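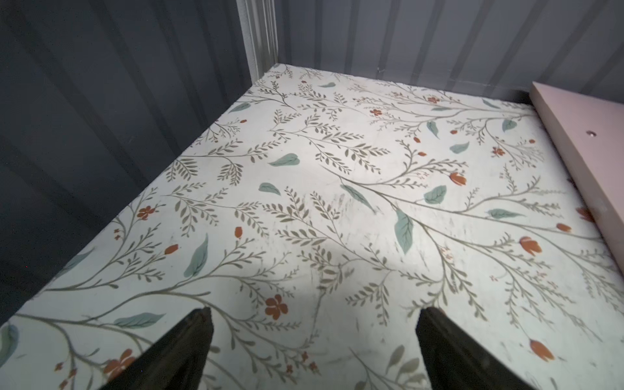

Lining Shelves With Contact Paper
Household Maintenance Guides, Hivholm Tenants' Service
Last revised August 9, 2024

This guide sets out the method for lining cupboard, pantry and closet shelves with self-adhesive contact paper. It applies to all apartments managed by the Service. Tenants may line shelves without written permission, provided that the paper is removable and that the shelf itself is not painted, sanded or cut.

Before You Begin

Patterned paper is permitted in any design. Small, busy prints such as leaves and flowers hide minor misalignment at the seams better than stripes or checks do. Plain light colors show scuffs soonest and are best kept for shelves that are seldom used.

You will need:

Contact paper, sufficient for all shelves plus one spare length
A tape measure and a pencil
A sharp utility knife and a metal ruler
Scissors
A plastic smoothing card or a folded dry cloth
Dish soap, warm water and two clean cloths
A hair dryer, if old paper is to be removed

Tenants who do not own a utility knife or smoothing card may borrow a set from the Geagea Street office during opening hours. Sets are lent for 48 hours and must be signed out by an adult member of the household.

Step 1. Empty and Clean the Shelf

Remove everything from the shelf. If the shelf lifts out of the cabinet, take it out and work on a table. Wash the surface with warm water and a small amount of dish soap, then wipe it again with plain water. Grease left near the back wall is the most common cause of lifting corners, so give this area a second wipe. Allow the shelf to dry fully before continuing.

Step 2. Remove Old Paper

Existing paper that is flat and firmly attached may be left in place if it is clean. Paper that is torn, bubbled or sticky should come off. Warm one corner with the hair dryer on a low setting, lift it with a fingernail, and pull back slowly at a low angle. Move the dryer along as you pull. Do not use a metal scraper. Any adhesive that remains can be rubbed away with a cloth and a little cooking oil, after which the shelf must be washed again with soap.

Step 3. Measure and Cut

Measure the depth and the width of each shelf separately. Shelves in the same cabinet often differ slightly, particularly in the older Uso buildings, where many cabinets were fitted by hand. Add one inch to each measurement. If the paper will wrap over the front edge, add the thickness of the shelf as well.

Turn the paper face down and mark your lines on the printed grid of the backing. Cut with scissors for long runs and with the knife and ruler for short ones. When two pieces are needed, cut the second piece so that the pattern continues across the join, and allow a half-inch overlap.

Step 4. Apply the Paper

Peel back the first few inches of backing only. Set the exposed strip along the back edge of the shelf and press it down from the middle outward. Then draw the backing away beneath the paper with one hand while smoothing with the other. Work slowly toward the front.

If a crease forms, stop, lift the paper to a point behind the crease, and lay it again. Small bubbles may be pricked with a pin and pressed flat. In the corners, make one diagonal cut and fold the excess under.

Step 5. Trim and Finish

Run the knife along the ruler to remove the surplus at the sides. Press all edges firmly once more. Wait 15 minutes before returning light items to the shelf, and leave heavy cookware off until the following day.

Care and Replacement

Wipe lined shelves with a damp cloth and avoid scouring powder. Gray streaks left by pans usually respond to a paste of baking soda and water, applied gently. Worn patches tend to appear first where items are slid in and out. A single worn area can be covered with a patch cut from spare paper, so the last length of each roll should be kept.

Questions about shelf lining may be addressed to Nabil Nimri, Household Guidance Officer, at the Geagea Street office. The office is closed for the last week of December.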